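La dernière navette pour Fiment

J'avais raté la navette de 15 heures, évidemment, et la suivante ne montait qu'au village bas. Le reste, il fallait le faire à pied ! Trois kilomètres de lacets, un sac beaucoup trop lourd et des chaussures achetées la veille à Zekmont (ne faites jamais ça, vraiment).

Fiment, on la voit de loin. Une grappe de maisons grises posée sur son rocher, avec le vide de chaque côté et une passerelle si mince que j'ai d'abord cru à un câble. Ma grand-mère y était née et n'en parlait jamais, sauf pour dire que le vent y volait le linge. J'avais sa clé dans la poche, une clé énorme, ridicule, et je la tripotais comme une enfant.

Au bout de la passerelle, un écriteau : « 100 habitants ». Quelqu'un avait barré le chiffre au feutre sans rien mettre à la place. Je me suis assise juste dessous pour souffler, les jambes en coton, et j'ai pensé aux provisions. J'avais prévu large, parce qu'en octobre l'unique épicerie de la place Paracha n'ouvre que le matin.
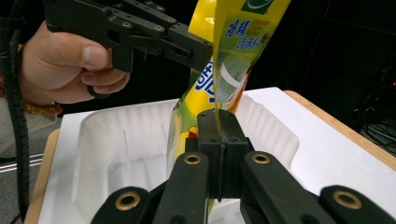 Un sachet jaune, ça se repère même dans le noir.

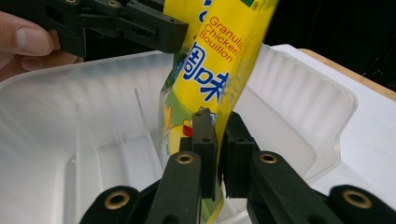 La nuit tombait quand j'ai trouvé la ruelle Grorkano. J'ai essayé la clé sur la première porte, puis sur la deuxième, en m'excusant tout bas auprès de gens qui n'étaient sans doute plus là depuis des années. La troisième a cédé d'un coup, et j'ai failli m'étaler dans l'entrée !

Ça sentait la cendre et la pomme. Au fond, par la fenêtre sans volet, on ne voyait que le ciel. Et sur une corde tendue au-dessus du ravin, bien serré entre deux pinces en bois, il y avait un torchon qui claquait au vent. Il était encore mouillé.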